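Progress report to the Griffiths Fund
Grant 319 - Hands-On Automation for Neighborhood Learners
Reporting period ending January 2024
Prepared by Junaid Janjua, program lead, Conari Learning Center

Dear friends at the fund,

I promised in my last letter that this report would have more people in it and fewer purchase orders, and I am happy to say I can keep that promise. The main event of the period was our open day with the robotics lab at Voma, which we had been planning since August and which took up most of my evenings for longer than my family would have liked. It went well. I will try to tell you how it went in some kind of order, though I know from past reports that I tend to wander.

You will remember that the original plan was to bring a small arm to us and set it up in our front classroom. Voma's lab manager came over to look at the room, was very kind about it, and then told me the floor was too springy and the outlets were in the wrong places. So we turned the plan around and took our learners to the lab. That meant moving part of the equipment line over to buses, which you approved in the fall (thank you again for answering so quickly), and I now think we should have done it that way from the start. Seeing where people do this work every day made a bigger impression on the group than anything we could have put together between our coat hooks and the piano.

Registration closed at 1000 for the whole season of visits and talks, with a waiting list we are still working through. For the bench sessions themselves we kept each group to 20, which was the lab's limit and a sensible one. Everyone got close enough to see, and the shy ones had time to ask something once the louder ones had run out of questions.

The demonstration was built around two arms working at the same table with everyday objects. The engineers had asked us beforehand what our learners would recognize, and we said school things, please - so the tabletop work used markers, a cup and a tray. I was worried that the older teenagers would find this babyish. They did not. One of them asked why picking up a pen should be hard for a machine that can lift far more than a pen, and the answer to that took up a good part of the session and was, to my mind, the best part of the day. They talked about grip, and about how an arm has to know where a thing is before it can close its fingers on it, and about what changes when two arms have hold of the same object and neither may pull too hard. I have heard learners repeat that last bit to their parents, almost word for word.

We also tried out the Vernunow worksheets for the first time. These are the short activity sheets we wrote over the summer, where learners plan a tidying job in steps before they see a machine attempt anything. The younger groups liked them very much. The adult evening group thought there was too much writing, and I agree with them, so a shorter version is being put together now.

Two things did not go to plan. The second bus arrived late and that group lost its introduction, which we made up with a talk back at the center. And our feedback cards were printed with the space for comments on the reverse, where most people never looked, so I have fewer comments to share with you than I had hoped. We are fixing the cards before the spring visits.

On spending, we are within budget on every line except refreshments, where we went over a little, and I have covered the difference from our own hospitality money. The full table is in the attached accounts.

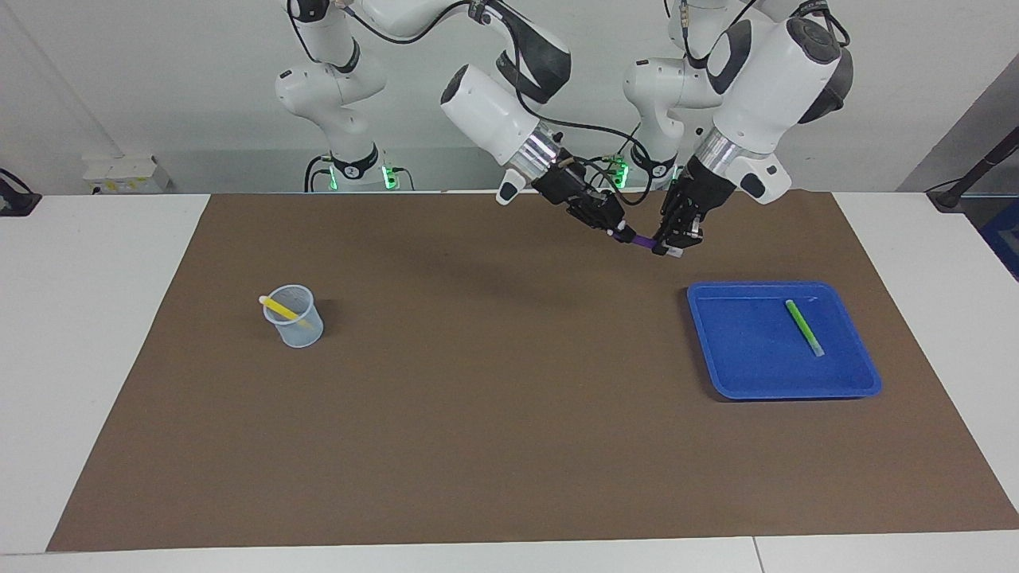

Sticks, a cup and a blue tray on the bench at Voma.

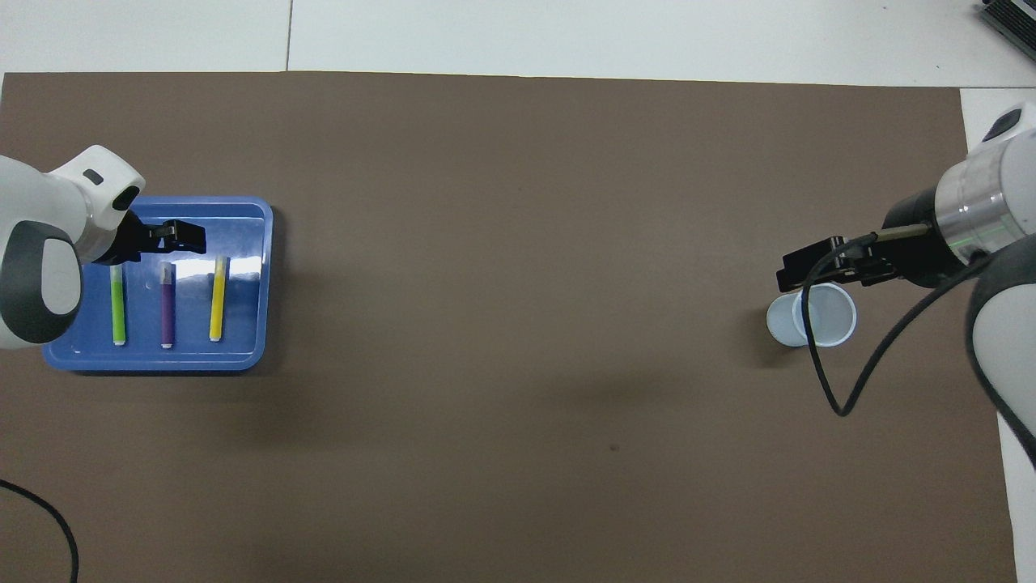 Conari Learning Center | Community Programs Team

For the next period we would like to run the same visit again for the families on the waiting list, and to add one session just for teachers, several of whom have written to ask for it. Voma has offered us dates in the spring and I would be glad to hold a place for anyone from the fund who would like to come along. Please wear comfortable shoes, as it is a fair walk from the parking lot.

With warm thanks, as ever,
Junaid Janjua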